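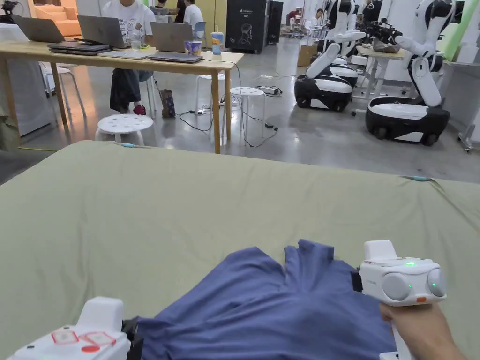
Tuesday, September 14, 2021

Poltutdale by-election, turnout model, second go. Habibur Bhuiyan sent the canvass returns over last night and I've finally got them all in one sheet — 2815 doors, which is more than I expected from a ward where half the streets are on a hill. Lots of them are "no answer", mind you, and I've kept those as their own category for now instead of chucking them out like I did last time (sorry, everyone who had to use that version).

The good bit first! Of the people who did talk, 496 said they'd definitely vote. I don't believe them all, obviously. People tell a canvasser they'll vote the way they tell the dentist they floss. I've knocked the figure down using the turnout from the last council election and will try a gentler discount tomorrow to see how much it moves.

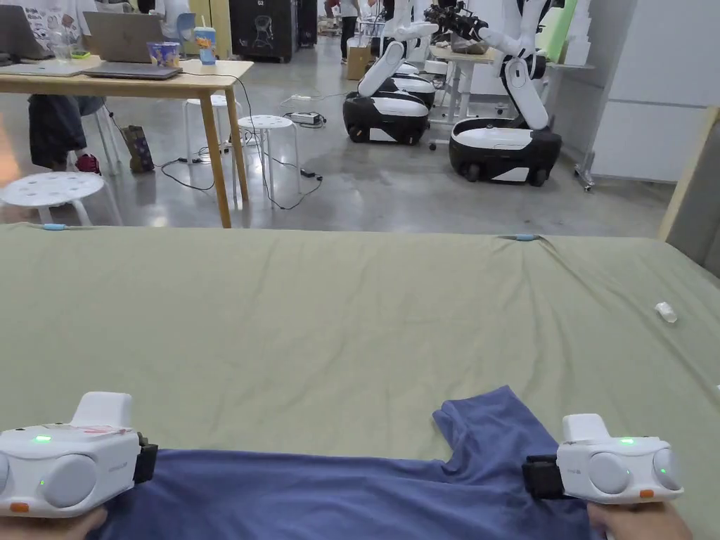

The postal voters are still a muddle. Two of the returns sheets use "PV" for postal voter and one seems to use it for "previous visit", so 32 rows are parked until Habibur gets back to me. Please don't fix them by guessing.

Also had a row with the Lirkus export, which puts the street name and house number in one column and swaps them round if there's a flat. Wrote a small script to split them, saved next to the returns. It trips over Liyanage Court every time, so I did those four by hand.

Still to do: compare with the boundary map, rerun without the two streets that were canvassed twice, and ask whether we're doing another round of doors before November. If we are, I want a proper box on the form for "moved away" — people keep writing it in the margin and I can't read half of it.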